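Paper again, all morning. Dorota Kołodziej wants the wrist camera comparison finished before we pick a gripper for the sheet handling job, so I had the Trolier camera units strapped on both wrists and went through the stack over and over. Lift, fan, set down, square up. The wrist markers tracked fine for most of it.

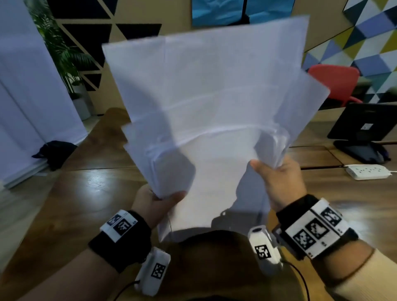 Filed under: Wrist cameras, paper handling

I did 14 takes before lunch. The head view loses a marker when I turn my right wrist in too far, so I tried to keep my elbows out. Dennis Mutiso checked the recordings after each one and threw out 8. Most of those were my fault for moving too fast. The cables also pull a little when I raise my hands, and I need to ask Belmiro if he has a longer pair.

Fanning is the part I worry about for the grippers. I use my thumb for nearly all of it. The Tarkix two-finger has nothing like a thumb, and the Shetty one is softer but slow to close. 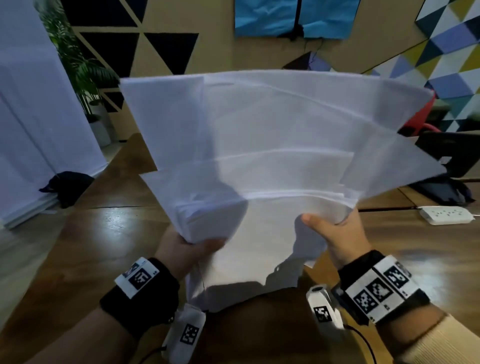
Fanning the stack, both wrist units on.

Leonor thinks we should drop fanning and only test pressing and straightening. I said I would decide after seeing the arm try it. My shoulders hurt and I had a sandwich at the table at two.
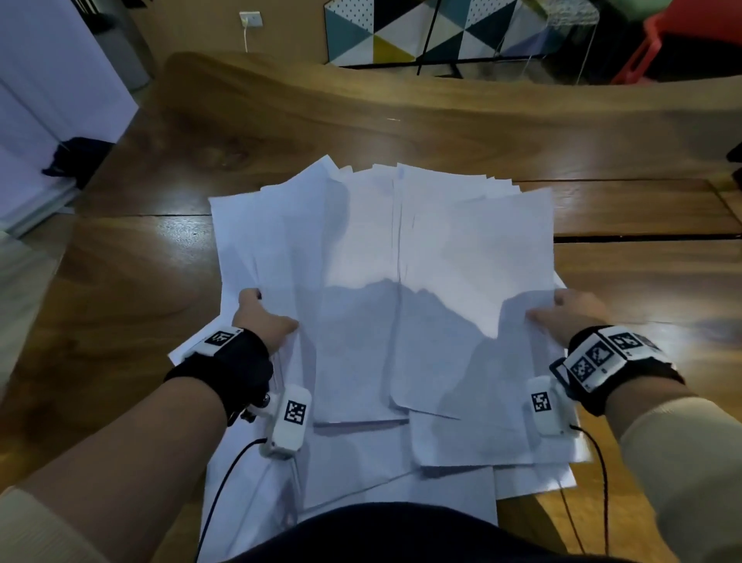 Rirnlow, 15 May 2023

Started the written notes for the pressing takes. The sheets buckle up in the middle when I push from both sides, and a gripper will have to deal with that too. Dennis has the files up to number 117. I still owe Dorota the camera settings for the left wrist.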